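Burkora Two-Arm Sorting Cell
Bench workstation for studying long tidying tasks

Home > Research equipment > Bench cells > Burkora

The Burkora cell is a tabletop workstation with two arms for laboratories that study how a robot learns long tasks from human demonstrations. It was designed together with the method described on this page, which we call Tlapale. You may use the cell without Tlapale, but the results given below were obtained with both.

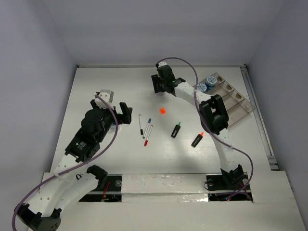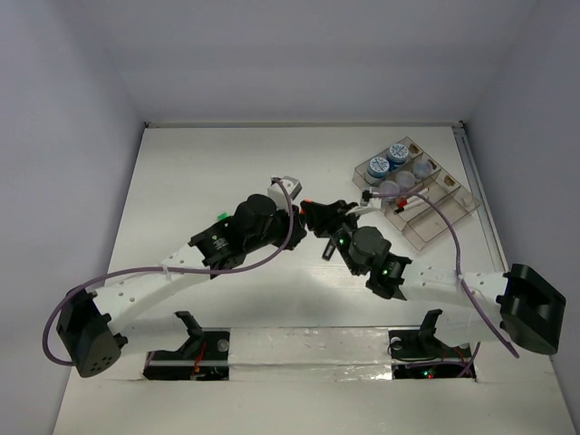
The Burkora cell with both arms over the table and the organizer tray on the right side.

What the method does

Many policies for two arms are trained on full episodes, from the first movement to the last. When the task is short, this works well. When the task is to put many small things into a tray, the policy often forgets which part is already done, and it returns to a compartment which it has filled before. Tlapale cuts each demonstration at the moments when one gripper opens or closes. The pieces are then labeled by a small network, and the policy receives the label of the present piece together with the camera pictures.

The labels are not written by a person. We tried this in the first version and the annotators did not agree with each other about where a handover begins. Now the cut is made from the gripper signal only, and a person checks a part of the cuts in the Astwood viewer, which is delivered with the cell.

Results on the tidying task

The training set has 2701 pieces. All of them were recorded on one cell, by the same group of operators. For the evaluation, the objects were placed by hand in new positions before every trial, and we ran 40 trials for each policy. A trial was stopped when the policy made no progress for 20 seconds.

With Tlapale the policy finished the full task more often than the same network trained on whole episodes. The largest difference was in the handover between the two grippers. The smallest difference was in simple picking, where both policies were already good. Thin objects lying close together remain difficult — the gripper frequently takes two of them, and the policy has no way to notice this.

We did not test the method on soft objects or on a cell with different walls. A customer who plans such work should expect to record new demonstrations.

What is included

Two arms with grippers, mounted on the front side of the table
One camera module for each gripper, with cable
Table with back wall and side walls
Control computer with the Trakis recording software
Astwood viewer for checking the cuts
Tlapale training code and the trained weights for the tidying task

The objects and the tray are not included. A list of the ones we used is in the manual, in the chapter on evaluation.

Setting up

Two persons need one afternoon for the assembly. Please fasten the camera cables to the arm links with the supplied clips, and leave a free loop at the elbow. If the loop is too short, the wrist cannot reach the far corners, and Trakis will report a joint error which looks like a motor problem. The camera calibration must be repeated each time a gripper is removed.

Storage of the recordings requires more than 1000 gigabytes if you keep the video without compression. Compressed video gave the same training result in our tests, so this is the default setting from the July release.

Ordering and questions

The cell is built to order. Universities can ask for a loan of the viewer and a sample of the recordings before they decide. Questions about the method and the evaluation go to Daryna Polishchuk, who maintains the training code. For spare fingers, cables and clips, please use the parts form and write the serial number of your cell, which is printed on the control computer.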